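Speaker notes: Four Squares and a Roll of Tape
Spring series on small-space habits, Rekar community hall. Session 6.

Slide 1. Wait for the chairs to stop scraping. Say hello, say thanks to Widell Hardware for the biscuits. Mention the fire exit. Point at the correct fire exit this time.

Slide 2. Opening. Ask who has a table at home they can see the top of. Let the hands go up. Ask who tidied it because company was coming. Let the hands go down.

My claim for the evening is a modest one. Most flat surfaces fill up because they have no addresses. A drawer has a divider, a shelf has an edge, and a tabletop has nothing but good intentions and yesterday's mail. So we give it addresses, using painter's tape, and we find out which ones anybody respects.

Slide 3. The method. Two strips of tape, one across and one down. You get four quarters. Give each quarter a job: coming in, going out, being worked on, and the one I call Pending, where optimism goes to lie down. Pause here. They laughed at Pending in March. They may not laugh again.
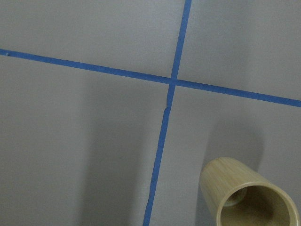

People always ask if the quarters have to be equal. They don't. I spent most of one evening measuring the first time, with a steel ruler and a pencil behind my ear like a proper tradesman, and the cat walked through it. Go by what you own. If you get a lot of paper, give paper the big quarter. If your lines wander a little, so will your stuff, and you'll both survive.

Two bits of tape can make one line. Lap the ends and press down with a thumb. Somebody will mention the spirit level on their phone. Nod kindly and move on.

Slide 4. The Iva list. (Iva is the notebook app I use. I get no money from them, sadly.) I logged every object that landed on my own table for 90 days. Total, 318. Of those, 116 went straight into Pending and most of them were pens. Read the number out slowly. Do not apologise for the pens.

Slide 5. House rules.
One thing may sit on a line, but only overnight.
Mugs are visitors.
If a quarter is full, something leaves before anything else arrives.
No fifth quarter. A fifth quarter is a chair, and we covered chairs last session.

Slide 6. Objections. "My family won't follow it." Mine neither. The tape does stop arguments about whose pile it is, and starts fresh ones about where the line runs. I count this as progress.

"Will it mark the table?" Try a corner first, and lift it slowly when you're done. If the table came from your grandmother, use a tray and tape the tray.

Slide 7. Hands-on. Hand out the Orellana trays and one roll per pair. Ten minutes. Walk the room, keep hands in pockets, fix nobody's corners.

Leave time for questions. Collect the rolls at the door. We lost two last session.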